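Home Guides Desk & Office Lighting Search

How to Set Up a Desk Lamp for Reading at Night
By Larasati Pelupessy — December
14 comments 200 shares

Most advice on reading light comes from people who would like to sell you a reading light. I have tried plenty of it over the years and kept very little. You can do the job in one evening with a lamp you already own, as long as the head tilts.

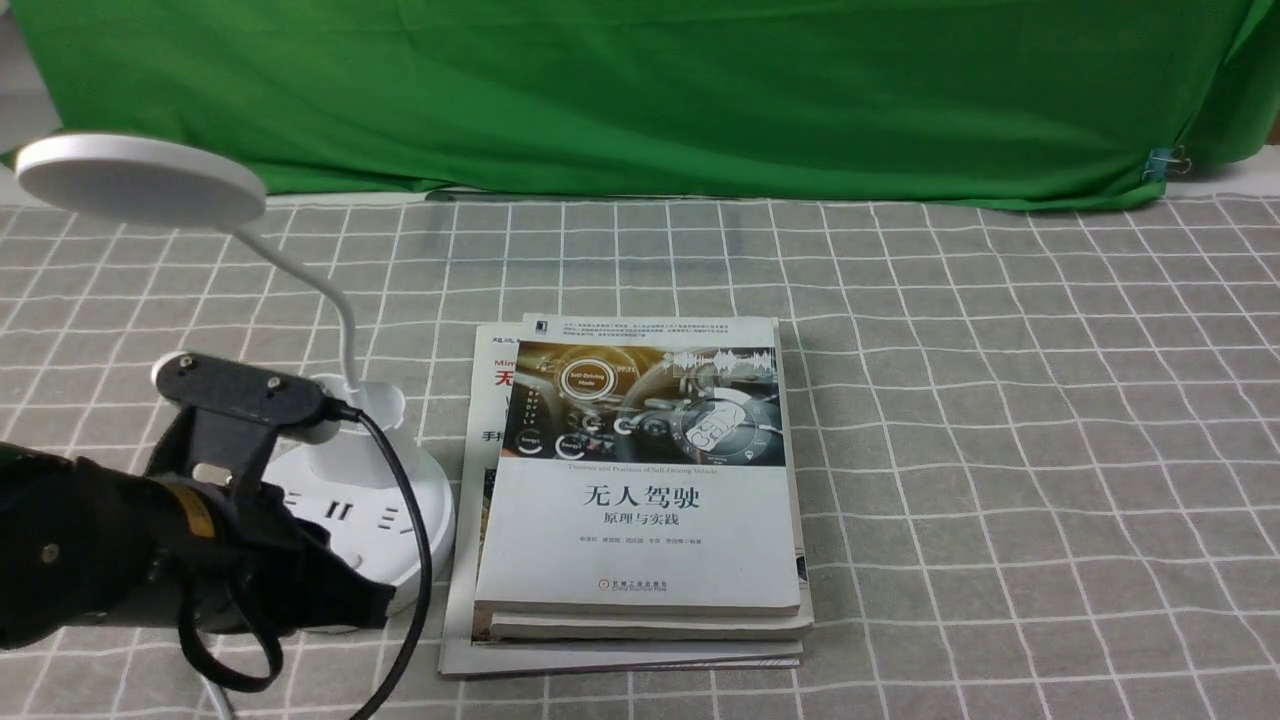
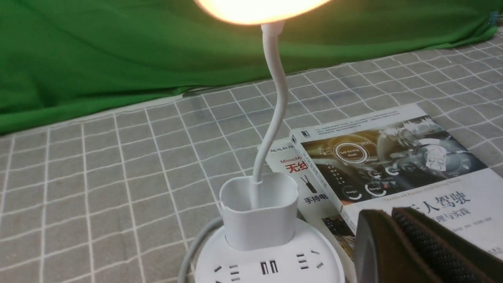 A gooseneck lamp with outlets in the base.

Step 1. Pick the side. The old rule says the lamp goes opposite your writing hand, so the shadow of your hand falls away from the words. For writing, I agree. For reading it hardly matters, whatever the Hesombridge catalog claims.

Step 2. Set the height. Sit the way you really sit, slump included. Lower the head until you can't see the bulb or the lit panel from your chair, then tilt it toward the page. If it shines in your eyes, it's too high.

Step 3. Check for glare. Lay a glossy magazine where your book goes. A bright patch on the paper means the light is bouncing straight at you. Slide the base a hand's width to one side and look again.

Step 4. Leave another light on. A single bright spot in a dark room makes my eyes tired within an hour. A weak lamp behind you is plenty.

Step 5. Choose a color, if yours gives you a choice. I use warm light after dinner and like it. Does it help me sleep? I doubt it. Cempaka Hutapea swears by it, but she also gave up coffee the same month.

A word on lamps with built-in outlets. Read the rating on the label before plugging anything in, and keep space heaters and kettles out of them. A phone charger is fine. Don't run the lamp off another power strip — use the wall.

Give the new position a week before you buy anything. I spent good money on a Britbridge clip-on and went back to my old lamp in three days.

Share Print 3527 views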